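Looking After Your Brushes, Sponges and Face Cloths at Home

Posted December 15, 2021

I have been meaning to write this one for ages, because it comes up at the counter nearly every time somebody asks me why their skin is playing up. We talk about cleansers, we talk about moisturiser, we talk about what they had for dinner, and then I ask when they last washed their foundation brush and there's a long silence! So put the kettle on, and let's go through the bathroom cupboard together.

Start with the brushes

Anything that touches a cream or liquid product (foundation, concealer, cream blush) wants a wash once a week. Powder brushes can go a fortnight, and eye brushes somewhere in between, depending on how many colours you like to play with.

You don't need a special cleanser, although there are some lovely ones about. A mild baby shampoo does the job beautifully. Wet only the bristles under lukewarm water with the handle up and the tip pointing down into the basin. If water gets into the metal collar it softens the glue, and after a few months of that your favourite brush starts moulting all over your face. Put a small blob of shampoo in your palm, swirl gently, rinse, and keep going until the water runs clear. Dense foundation brushes can take three or four goes, so be patient with them.

Squeeze the water out with a clean towel, pinch the head back into shape, and lay the brush flat with the bristles hanging over the edge of the bench. Please don't stand them upright in a mug while they're wet. I did that for years and ruined a very nice powder brush from the Mesono range that I'd saved up for.

Sponges

Sponges are thirstier than brushes and hold on to everything you feed them. Wet the sponge right through first, rub it on a bar of plain soap, and squeeze it over and over under the tap. For stubborn stains I mix 200 ml of warm water with 2 teaspoons of dish liquid in a jam jar and let the sponge sit in it while I do the breakfast things. Then rinse very thoroughly, more than you think you need to, and dry it somewhere with moving air. Never put a damp sponge back in your makeup bag and zip it up.

Even a well-kept sponge should be thrown out after three months or so, and sooner if it tears or smells a bit off. I start fresh ones every March and carry on from there, which is the only way I'd ever remember.

Face cloths and towels

A clean face cloth every day sounds like a lot of washing, but they're small and you can tuck a week's worth in with an ordinary load. Buy a stack of the cheap cotton ones, all the same colour, and keep them in a basket by the basin. The ones I'm using at the moment came from Orbán, in a bundle of 25, and they've softened up nicely.

Skip the fabric softener with these. It leaves a coating that makes the cloth less absorbent, and some people find it irritates their cheeks and around the mouth. If they've gone stiff, half a cup of white vinegar in the rinse will usually bring them round (and no, you won't smell like a chip shop). 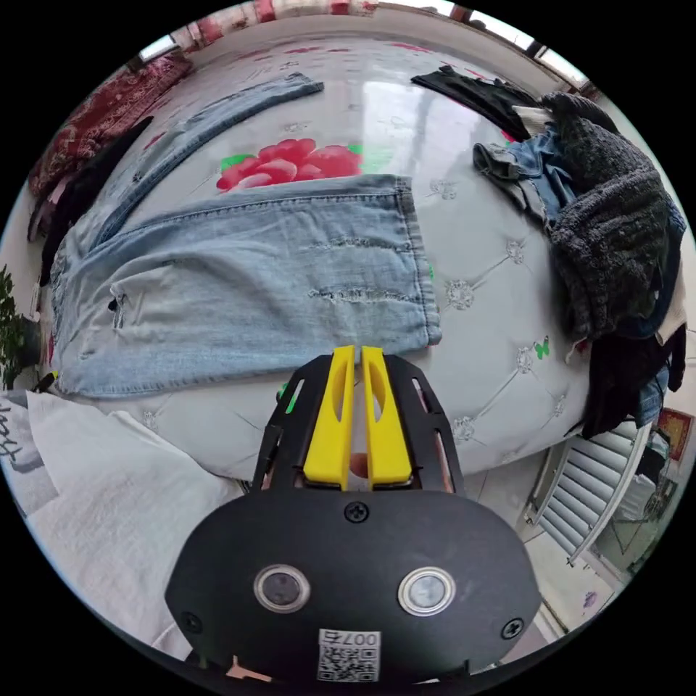
Pillowcases are the other half of the story. Your face is on one for seven or eight hours a night, along with your hair products and whatever night cream didn't sink in. Change yours twice a week if your skin is prone to breakouts, or flip the pillow over on the second night and change it on the third. If you use a rich cream, try to put it on half an hour before bed so your skin gets the benefit and the cotton doesn't. Anyone using a benzoyl peroxide product should stick to white pillowcases and white towels, as it bleaches colour clean out of fabric. I lost a gorgeous teal set that way.

Getting makeup out of fabric

It happens to all of us, usually on a collar and usually when we're running late. Scrape or blot off what you can, and don't rub. For liquid foundation, work a little dish liquid into the mark with your fingertips, leave it for ten minutes and rinse from the back of the fabric with cool water. Powder is best shaken off or blown away with a hair dryer on the cool setting before any water goes near it. Lipstick is mostly wax and oil, so it may need a couple of rounds. Keep the garment out of the dryer until the mark has completely gone, or the heat will set it for good.

Tweezers, curlers and other metal bits

Wipe tweezers and eyelash curlers with rubbing alcohol on a cotton pad after you use them, and let them air dry. The rubber strip in the curler wears out faster than you'd expect, so have a look at it now and then. A crease or a split can pinch your lashes. I have a Utix curler whose refill pads cost me $2, and I keep a spare in the drawer.

Where to keep it all

The bathroom is handy but steamy. If you can manage a shelf in the bedroom or the hall cupboard, your powders and brushes will thank you for it. If the bathroom is all you've got, leave the fan on after your shower and keep lids firmly closed. My own things live in a shallow Grokthorpe drawer tray with a bit of washable shelf liner cut to fit, and once a month I take the lot out, wipe the tray down and check the little open-jar symbols on the backs of things. Mascara goes after three months, no matter how much is left in the tube.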